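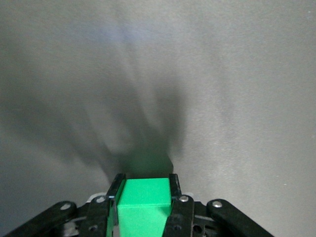

Purkeck gallery: learning from shadows

For most of the spring we treated shadows as a nuisance. Évan Masson spent two weeks trying to scrub them out of the wrist camera images, and the block placement policy got worse. He took this personally. Then he turned the scrubbing off, fed the shadow to the network as its own channel, and stopped complaining, so we assumed it was going well.

This page goes with our workshop paper. The question was whether a robot with one small camera and no depth sensor can judge its height over a blank table from the shadow of its own hand.

Wrist view, green block, gray surface. All the dark smoke over the jaws is signal now. Please adjust your feelings accordingly.

The lobes at upper left have soft edges, and our first segmentation model refused to believe in them. Évan relabeled the training masks with a fuzzy boundary, which took most of June and all of his podcasts.

Between the fingers: a block with nice crisp sides. We would love to report that the block's color matters. We tested it on the Darnby set and it doesn't.

The gray itself. A plain surface gives ordinary feature matching almost nothing to hold on to, and that is why we picked it. Reviewer 2 called it "contrived." Reviewer 2 has apparently never tried to find a corner on a blank table.

Some numbers, for people who skip to the numbers. We collected 4000 placement attempts and kept 2744 after throwing out the ones where the logger and the arm disagreed about what time it was. We held out 404 of those for testing. With the shadow channel, the policy let go too high less often than the Huet baseline. It let go too low just as often, and we have no explanation we'd defend in public.

It also fails under two lamps. Give it a second shadow and it picks a favorite, usually the wrong one. The Hillska lab has windows, so they found this out before we did and wrote to us on a Tuesday with the subject line "your method and the sun."

Masks and training code are linked from the project page. The labeling tool is there too, but it only runs on Évan's laptop.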